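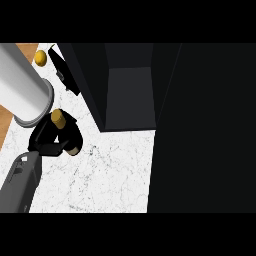
1/ Hestham's turnout, a thread

The numbers are in from the Hestham town election and we have a mayor. Cinzia Longo won with 1,211 votes, in a town that could fill the high school bleachers several times over and regularly does, for football.

2/ Her opponent, Ottavio Palumbo, lost by 90. He has asked for a recount, as is his right. I have asked for a nap, as is mine.

3/ Before anyone writes in to say people here don't care about politics: the hearing on leaf blowers ran until 11 p.m. and a man cried.

4/ What we do have is a polling place on Zornwood Road, past the quarry, with no bus and parking for 5 cars. It used to be in the library. The council moved it in March to "improve access." I would like to meet the person whose access improved.

5/ Tiziana Valentini was the lone vote against the move. Her remarks are in the minutes, which run to two lines: "Councilor Valentini expressed concerns. Concerns were noted."

6/ Over in Ferton they mail every voter a ballot and a stamped envelope. Turnout there went up and the sky stayed where it was. I brought this up at public comment and was told Ferton is "a different kind of town." It's nine miles away. We share a dentist.

7/ Someone will reply that if you really want to vote, you'll find a way. Sure. I found a way. I parked on the shoulder behind a gravel truck and walked. My neighbor Annunziata Bianchini is 84 and does not walk along the shoulder behind gravel trucks.

8/ She has voted in every town election since she moved here. She missed this one. When I told her the margin she said a word I had to look up.

9/ Moving the polls back to the library would cost the town $600 a year, mostly for keeping the building open late. We spent more than that on the banner announcing the election. The banner had the old address on it.

10/ The council takes it up again in December, at 2 in the afternoon, when everyone with a job is famously free. I'll be there with a folding chair and Mrs. Bianchini. She has prepared remarks. I hope the clerk has more than two lines left.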